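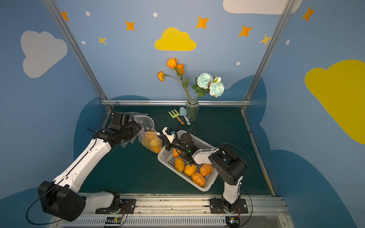 Two-arm bench, orange basket and bag, shop bay 2.

Prastbridge Shared Workshop
Two-Arm Bench Group
Minutes, 11/19/24

Chair: Raquel Ramalho. Five members present, one on the phone for items 1 to 3. Last minutes accepted with one change: under "Power", "fuse" should read "breaker".

1. Rail and mounts
Both arm mounts are on the front rail and the bolts have been torqued. The left mount plate was shimmed last week and the play is gone. Raquel asked that the two small circuit boards along the front edge get covers before the next open evening. They have exposed wiring and people lean there. Agreed. Covers to be printed in the shop, any color.

The cable at the left base still loops out toward the corner. Two members want it tied to the rail. Raquel wants slack left for the full swing of the base joint. To be tied at one point only and tried at slow speed.

2. Bagging task
Oranges remain the standard load. The left arm holds the clear bag by its opening and the right arm works between the bag and the basket. Log for the period: 97 tries, 80 good. Most of the misses were the bag mouth closing up on the right gripper. Suggestions were to have the left arm hold the bag lower, or to open the mouth wider by hand at the start. The second was not liked – the point is for the arms to do it. We will try the lower hold first and keep the same bags so the numbers can be compared.

The white mesh basket stays. A deeper one was offered and declined for now.

3. Mixed produce and zipper bags
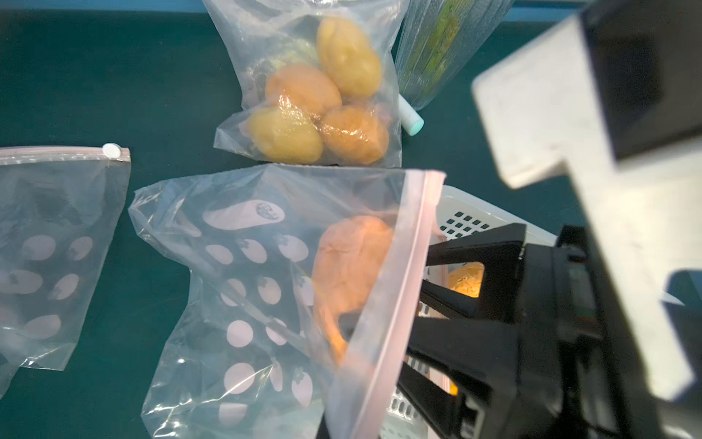 Wrist camera view: zipper bags, bagged produce and the open gripper.

The group looked over the wrist camera pictures. The printed zipper bags are harder to read than the plain ones. The table color shows through the film between the white shapes, and the software sometimes takes the print for an edge. Plain bags also give trouble where the creases catch the light. Moving the lamp was discussed at length. No decision – the lamp clamp belongs to the Larker bench and they need to be asked.

The pink zipper seal is a good target for the camera and could be used to find the edge of the bag. One member will write this up as a short test: find the seal, move the fingers to it, stop. No closing of the gripper until the first part works.

4. Software
The Rurken branch is merged. Anyone with a local copy should pull before the next session. The Mészáros calibration routine now runs from the start menu and no longer needs a separate login. It should be run each time a mount has been loosened. Please write it in the book when you do.

5. Money
Balance is $1,767. Approved: spare gripper fingers, one pair. Spare camera cable held over until we know which length.

6. Booth
The paint on the walls has been signed off. A request to repaint the back wall a flat gray, to help the cameras, was voted down four to one. The clouds and stars stay. The flowers and garden tools at the back of the table may also stay as long as they are out of reach of the arms. Reach to be checked and marked with tape.

7. Other business
Produce goes home with whoever closes up. Please do not leave it in the bay over the weekend.
The open evening is set for March, day to be fixed. Raquel will ask for the bay.

Actions
Board covers: Raquel
Cable tie and slow test: whoever has the Thursday slot
Lower hold, same bags: all
Ask Larker bench about lamp clamp: Raquel
Tape marks for reach: open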